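Clirier Swap News, October
The Chair, the Pile and the Other Pile

The fall clothes swap is nearly on us, and with it the annual question of what to do with clothes that are too dirty for the closet and too clean for the wash. I have been writing this column long enough to know that most households have settled the matter by putting them on a chair.

Ours lives in the corner of the bedroom. It was bought for sitting on. I believe a guest once sat on it, in the first month, and spoke well of it. Since then it has held jeans, mostly, and a cardigan I wear when the furnace is thinking things over, and at the very bottom a pair of linen pants from a summer I can't place. I found them last week while looking for the cardigan. They have a crease in them now that will outlive me.

My theory is that the pile grows from the middle. You take the top thing off, you put a new top thing on, and the things in between get older together. By spring there are layers. A person with a trowel and a soft brush could work out when we painted the hallway.

I did try to reform. In January I bought a folding method. It came as a booklet from an outfit called Priner and it promised that 15 minutes a day would change my relationship with my drawers. You fold each shirt into a small upright packet and file the packets like index cards, so that everything can be seen at once. For 3 days I had the best drawers in Clirier. On the fourth day I wanted the shirt at the back, and pulled, and the whole row lay down with a sigh. I closed the drawer and put the shirt, after wearing it, on the chair.

The booklet also says to thank a garment before letting it go. I have tried this with socks. It takes a while, and the socks don't help.

What has worked, a little, is the swap. If you haven't been, it is held in the Fellcombe hall, in the big room with the bad radiator, and the rules fit on a postcard. Bring clean things. Bring things with the buttons on, or with the buttons in an envelope pinned to the front. Take home as much as you like, within reason, and be decent about the coats. Doors open at 10 in the morning and the good sweaters are gone by 10:20, so you may draw your own conclusions about breakfast.

Last spring I went in with 23 items and a clear conscience. I came out with almost as many, including a bathrobe. The bathrobe was mine. I had brought it myself, it had been hung up nicely by someone with a better eye than me, and from across the room it looked like exactly what I had been missing. I'd like to say I put it back.

So this year I have a system, and I offer it to you free, which is more than Priner did. Before anything goes into the bag, it spends a night on the hook behind the bathroom door. If you reach for it in the morning, it stays. If you knock it on the floor and leave it there, it goes. The hook has been stern with me so far. It has taken two blazers, a vest I bought in an optimistic mood, and a scarf long enough to moor a boat. It has declined to rule on the linen pants.

Children's clothes are a separate trade and need more room than we gave them last time. They come in by the sack and leave by the sack, frequently the same sack, and there is always one snowsuit that has been round so often it ought to have a vote. If you are bringing kids' things, please mark the size on a bit of masking tape. Writing "medium" doesn't tell anyone much. Medium what? I have met toddlers who would be a medium in a saddle.

A word on hoodies. We get more of these than anything else, and I have come to think they aren't bought at all. They gather. Teams give them out, cousins leave them behind, somebody goes on a school trip and comes back with two. They all weigh the same as a wet dog when they come out of the machine, and take until supper the next day to dry at the cuffs. Please bring them dry at the cuffs. We had one last spring that wasn't, and by noon the whole rack smelled like a canoe.

Mending will be in the side room again, courtesy of Gunawardena Alterations on the corner, who are lending us a machine and a tin of odd buttons. Small jobs only: hems, loose straps, the pocket that has been letting your change out since Easter. Zippers are a conversation. They ask that you don't bring curtains, and I gather there is a history there.

Anything left at the end gets bagged and goes to the thrift shop, who will take all of it except single gloves. I've asked about the single gloves. They were polite but there was a tone.

As for the chair, I cleared it on the strength of writing this. It took most of 90 minutes, counting the time I spent trying things on, and for one whole evening it was a chair again. I sat on it. It isn't very comfortable, and I can see now why we stopped. By the next night there was a sweater over the back, just airing, and I expect the jeans will hear about it soon.

Send swap questions to the usual address, or leave a note in the box at Fellcombe. The box is the one with the slot -- the other one is for lost keys, and your note will sit in there with mine.

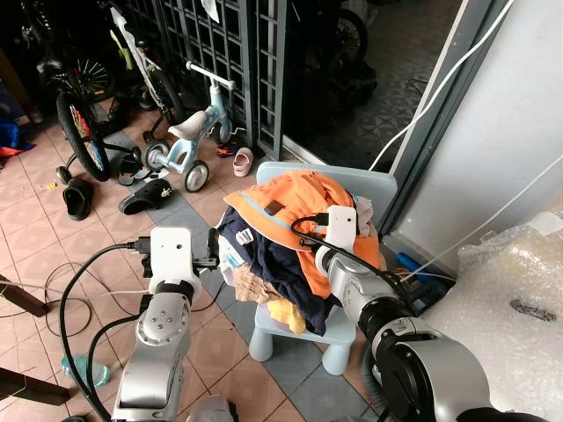
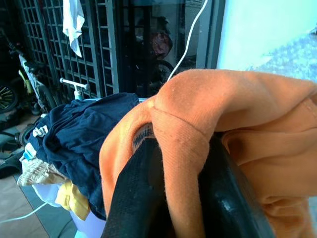
Clothes in a heap, with something orange among them.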